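Trosis Publishes Working Guide on Good Practice for Tabletop Robot Cells

Free document sets out rules for layout, reach, cabling and record keeping in shared test spaces

ESTLEY, November – Trosis, a maker of test equipment for small robot arms, has published a working guide for laboratories, schools and companies that run robots on tabletops. The guide is called the Estley Tabletop Practice and is free to download from the Trosis website.

The document was written together with Plelalier, which builds training cells for technical colleges, and Iordache, a safety consulting firm. It covers robot arms that handle light household items and toy versions of them, such as cups, plates, bottles and play food. Work of this kind is now common in research and teaching, but most written rules for robots were drawn up with factory cells in mind. Many small sites have been working from their own notes.

The guide has 18 rules. Each one fits on a single page and is followed by a short check that an operator can complete before a session starts. Trosis does not present the guide as a replacement for national or international safety standards. Sites remain responsible for their own risk assessment and for following the law where they operate.

What the rules cover

The first group of rules deals with the work surface. Every table should have a written layout that shows where large items may stand and which areas must stay clear. Appliances used as props, including ovens and coffee makers, are to be unplugged and kept in one agreed position for the whole session. The guide also asks sites to decide in advance how close to the table edge an object may be placed, and to write that distance down.

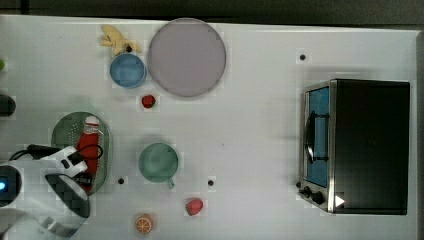
A gripper at work over a green colander holding a ketchup bottle, with a toaster oven at the right of the table.

The second group covers the arm itself. Speed limits are to be set for each task and checked at the start of every shift. Cables on the gripper and wrist must be inspected for wear, and the operator should move the arm slowly through its full range once to confirm that no cable pulls tight or catches. Status lights must be explained on a card posted at the station, as their meaning differs from one maker to another.

A third group deals with people. One named operator is in charge of the stop button at all times. Visitors stay behind a marked line while the arm is powered. Objects that fall to the floor are left there until the arm has been stopped – a point that the authors say caused more discussion than any other during drafting.

The last group covers records. Sites are asked to log each contact between the arm and the table or a fixed item, even when there is no damage. The log form is one page long and comes with the guide. Completed forms should be kept for as long as the station is in use.

How the guide was prepared

Work on the text began with a review of incident notes kept by the three companies. The authors went through 500 log entries from their own test stations and training cells. The most common entries concerned objects left outside the planned layout, followed by cable wear and unclear handover between operators. Draft rules were then tried at the Trosis test hall in Estley and at two Plelalier training sites, and several were shortened after operators reported that the checks took too long.

One draft rule on object color was dropped. It would have required strong contrast between every object and the table, and the trial sites found that it ruled out too many ordinary tasks. It now appears as advice in an appendix.

Availability

The Estley Tabletop Practice is available now in English. A printed edition of 2000 copies will be sent to technical colleges and public training centers that ask for one, at no charge. Plelalier will add the checks to the manuals for its training cells, and Iordache will offer a half-day course for site supervisors. Course dates will be listed on the Iordache website.

Comments on the guide can be sent through the form on the download page. The authors plan to review all comments before a second edition is prepared.

About Trosis

Trosis was founded in 1983 and is based in Estley. The company makes test tables, force sensors and mounting hardware for small robot arms.

Media contact: Trosis Press Office, Estley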